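Einführung in die Verpackungs- und Lagerkunde
Skript zur 4. Sitzung: Das Volumen und seine Tücken

Letztes Mal ging es um Gewichte, heute kommt mein Lieblingsthema: der Raum! Wer einmal angefangen hat, über Hohlräume nachzudenken, sieht sie überall, im Supermarktregal, im Umzugswagen, in der eigenen Besteckschublade.

Grundbegriffe

Außenvolumen: Länge mal Breite mal Höhe, gemessen an den äußersten Punkten, also mit Rand und Griffen. Diese Zahl braucht die Spedition.
Innenvolumen: was wirklich hineinpasst. Bei konischen Behältern immer unten und oben messen!
Füllgrad: Volumen der Ware geteilt durch Innenvolumen.

Rechenbeispiel: Ein Behälter fasst 60 Liter, die Ware darin nimmt 45 Liter ein. Füllgrad 0,75. Klingt mager, ist für unregelmäßig geformte Stücke aber ein richtig schöner Wert.

Stapeln oder nesten?

Gerade Wände nutzen die Fläche hervorragend aus, leer brauchen solche Behälter aber genauso viel Platz wie voll. Konische lassen sich ineinanderstellen und sparen auf dem Rückweg enorm. Davina Leckie hat das in ihrer Hausarbeit über den Versandhändler Uvine wunderbar durchgerechnet (liegt im Kursordner, unbedingt lesen, vor allem die Tabelle zum Leergut im August).

Rippen und Ränder

Eine dünne Kunststoffwand beult unter Last aus. Senkrechte Rippen erhöhen die Steifigkeit, und zwar mit erstaunlich wenig Material. Ein umlaufender Wulst am oberen Rand hält die Wände zusätzlich in Form. Wir rechnen das in Sitzung 6 mit dem Flächenträgheitsmoment nach, darauf freue ich mich schon.

Aufgaben bis zum nächsten Mal

Aufgabe 2 und 3 im Übungsblatt, gern zu zweit. Fragen bitte an Fergus Sutherland, er betreut das Tutorium.
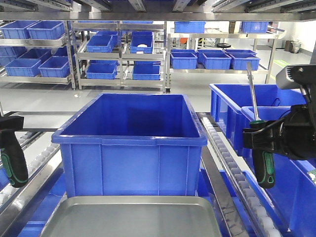 Abb. 1: Offener Kunststoffbehälter mit senkrechten Rippen und Randwulst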